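Bench notebook - glaze room
Dec 23, 2018

Last entry before the break, so forgive me if I wander a bit.

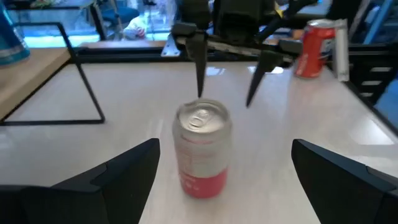
The Purka celadon came out of the second firing much closer to what Ludmila Krajčí and I had been hoping for back in June. The color pools nicely in the carved lines now, a soft gray green, and the pinholes that plagued us all fall are down to a few near the foot rings. I put it down to the slower cooling, though Ludmila still thinks it was the new sieve, and she may well be right - she usually is about sieves!

For anyone picking this up in the new year: batch 182 is the one to copy. I mixed it a little thinner than the recipe card says, let it sit overnight, and dipped each test tile for a count of 4. The tiles dipped for 3 are on the same shelf and look starved to me, but please have a look and form your own opinion before you read mine on the back.

The Arnardóttir clay is another story. It shrinks more than the Erinetti body we were all brought up on, and two of the 15 small bowls warped badly enough that I can't in good conscience put them on the sale table. I've kept them for glaze trials on the inside, where a wobbly rim does no harm.

Abdelilah Amrani asked whether the ash glaze could go on the same clay. I would love to see it, but I'd want a catch tray under every piece, as that glaze runs like warm honey once it gets going.

Kiln is off, lid propped, cones restocked. Still to do: label the Nirneck buckets, order more wax, and find the good rib, the red one, which has gone missing again.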